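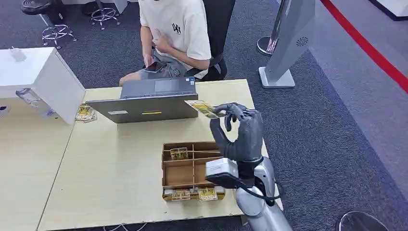 Sorting a card collection by number, and where it breaks

I finished re-filing the Ustlow set in July. The set has 348 cards on the printed checklist and I own 295 of them, not counting duplicates. Until this year they were filed by color and then alphabetically by name, the way I filed them at age eleven. The system works for a few dozen cards. Past that, every insertion means moving everything behind it, and every lookup depends on remembering the exact name, including whether it starts with "The."

The new order is set number, ascending, with one physical position per number whether or not I own the card. A missing card gets a blank spacer cut from index stock, with the number written on the top edge in pencil. The spacer is slightly taller than a sleeved card, so the gaps can be read from above without pulling anything out. When the card arrives, the spacer comes out and goes in the pile with the others.

The benefit is that positions are fixed. Card 211 is always between 210 and 212, and I can go to it without reading names. The cost is space. I am storing 53 pieces of index stock that have no value, and a box that would have held the whole set with room for duplicates now holds the set and nothing else.

Two problems came up early. The first is that Ustlow printed the set in two runs, and the second run renumbered part of the promotional block. A promo card can have one number on the front and a different one on the checklist. I file by the number on the card and put a cross-reference on the spacer at the checklist position. The second is variants. A foil and a plain printing share a number, so they share a position: plain first, foil behind it.

I posted a short version of this on my old page and got some disagreement.
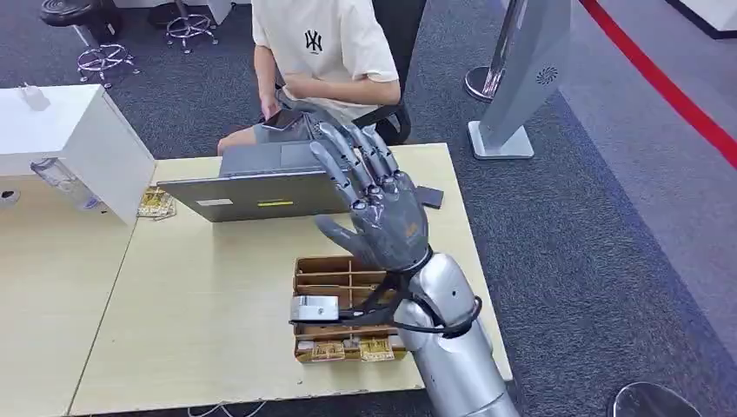

Kamonchanok Luangrath wrote that a fixed position for a card you don't own is a waste, and that set number is the wrong key anyway: "The number tells you how the publisher laid out the sheet. I never want card 211. I want all the river cards, and yours are spread over the whole box. Sort by type and keep the numbers in a spreadsheet."

I agree about the river cards. If I were building decks every week I would file by type. I play maybe once a month and the deck cards live in their own box, outside the system. What I do most often is check whether I already have something before buying it, and the listing nearly always gives the number. The sort key should match the question asked most, and mine is "do I have this one."

I don't agree about the spreadsheet carrying the numbers alone. I tried that. The sheet said I had three copies of a card and the box had one. The other two had gone out in a trade I didn't write down. With spacers, the box is the record and the sheet is a copy of it, and when they disagree the box wins. 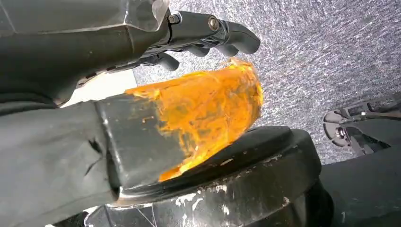
The index

The sheet has five columns: number, name, printing, condition, and location. Location is needed because deck cards are out of the box for long stretches. When a card leaves, its position gets a colored slip with the deck name on it. I used to write the date on the slip as well and stopped, as I never once looked at it.

I tried Ciltano for a while in place of the sheet. It handles variants better than I do and the search is fast. It does not let two numbers point at the same card, so every renumbered promo had to be entered twice or entered wrong. The export also drops the condition field. I went back to plain text with tabs.

Condition uses four grades. I had seven before, copied from a dealer's list, and when I regraded a stack a month later without looking, a lot of them landed one step away from where I had put them the first time. Four is as fine as I can repeat.

Sleeves and dividers

Everything in the box is in Vondov sleeves, the thin ones, opening upward. Thick sleeves are better for play but they add up over a full row, and the last stretch of cards ends up under enough pressure to bow. I leave a finger's width of slack in each row and fill it with a folded strip of card so nothing leans. Leaning is what bends cards in storage, in my experience, much more than handling does.

Dividers go in at every 30 positions. I started at every 50, which was too far to flip through comfortably, and tried every 10, which was mostly dividers. The tabs are staggered left to right and then start over.

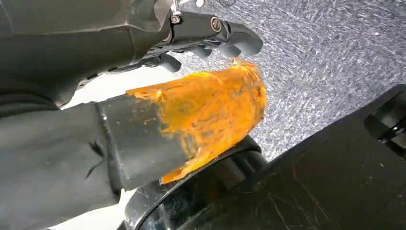 The dividers are also where I stop when doing a check. One block takes a few minutes: flip through, confirm the numbers run in order, compare against the sheet, mark any difference. I do a block when I have the box out for some other reason and pencil a tick on the divider. By the time all of them have a tick it is usually time to erase them and start again.

Duplicates are still unsolved. They sit in 2 smaller boxes in number order with no spacers, so they have the same insertion problem the main box used to have, at a smaller scale. It hasn't bothered me enough to fix.

The Seol set is next. It is smaller, but the numbers restart in each subset and there is a letter prefix that was left off the early printings. I have been putting prefixes on the spacers in pencil as I work them out from the back text. If anyone has a checklist that covers the early printings with their prefixes, I would like a copy.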